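The shelf that Lenka Polák is proudest of holds nothing but jars of screws. It is a single pale board, fixed to the back wall of the old print shop in Grolldale where she has rented space since September, and it took her three tries to get it level.

"The first time I trusted the floor," she says. "The floor slopes."

Polák and her business partner, Nassoro Simiyu, run Drita, a small workshop that fits out other people's workrooms. They build benches, shelves and cable runs for repair shops, labs and one piano tuner. Most of the jobs are small. The largest so far was a bench 483 inches long, built in sections for a sewing firm called Vachon, and they still talk about the day it went up the stairs.

Their own room got attention last. For the first few weeks they worked off a door laid over two trestles, with extension cords taped across the floor. Simiyu moved the cords overhead after he caught his foot in one while carrying a sheet of glass.

The walls were painted next. They wanted plain white with no hooks and no pegboard, a choice that surprises clients who come by expecting rows of hanging tools. Polák keeps hand tools in drawers. She says a bare wall makes it easier to see the edge of a board when she sights along it, and it can be wiped down.
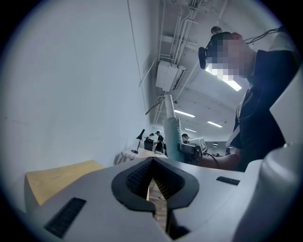 *At work by the pole, with a pale board at the left and black cables overhead.*

Poles are the part of the business Simiyu likes best. Clamp one well and it will hold a lamp, a monitor arm or a reel of cord, and it leaves the tabletop free. He buys most of his clamps secondhand from Lurkero, a dealer in used shop fittings, and throws out any with a worn thread. A good one costs him nearly 40 dollars. He checks each clamp by hanging a bucket of sand from it overnight.

Boards get less ceremony. Offcuts lean wherever there is room until they are long enough for nothing, and then they go in the stove bin. Polák planes the front edges by hand and leaves the undersides rough.

The two of them disagree about cables. Simiyu would leave them loose near the ceiling, where he can pull one down and swap it in a minute. Polák wants them in a tray. She has drawn the tray twice and priced it once, and the drawing is pinned inside the door of the supply closet, next to the key for the stove bin and an invoice from Vachon that was paid last week.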